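Progress report, consumables sorting and reuse, Stanon teaching lab
Covering the months up to the end of March

Hi all – a quick one from me, since the long version went in with the January claim and not much has changed on the money side.

The big news is that the back store is nearly done! When we started, the tip boxes were all over the place (under the sinks, on top of the fridge, a whole crate of them behind the door) and people were opening new ones simply because they couldn't find the half-used ones. We've now been through 148 boxes. Anything cracked or missing its lid has gone, and the rest are grouped by rack color, which sounds fussy but has saved me a lot of squinting at labels.

Spending so far is well inside the Wukar grant. The shelving from Kwon came in cheaper than quoted, so I'd like to move what's left of that line over to refills, if you're happy with that. I put in one order for 4000 loose tips in the spring and I don't expect to need another before the summer teaching starts.

Two things are behind. The written guide for students is still a draft – it's 3 pages and it needs to be one. And the wash-and-refill routine took longer to settle than I'd promised you, mostly my fault, as I kept changing my mind about whether to pull the perforated plates out first or leave them in. We pull them out now. The clear bases dry much faster that way and they stack properly too.

The Sturnari building has asked whether we'd do the same for their prep room. I've said maybe, and that they'd have to find their own shelves.

Still to do before the next report: get the last 18 boxes checked, cut the guide down, and pick one spot on the worktable where part-filled racks and empties live side by side, so that topping up is a five-minute job at the end of the day. 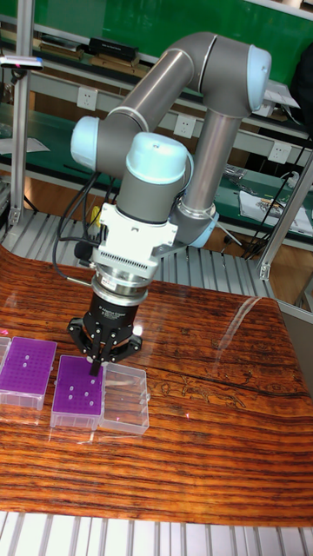 I'll send the refill figures separately once the invoice arrives, and please shout if you want the shelving receipts before then.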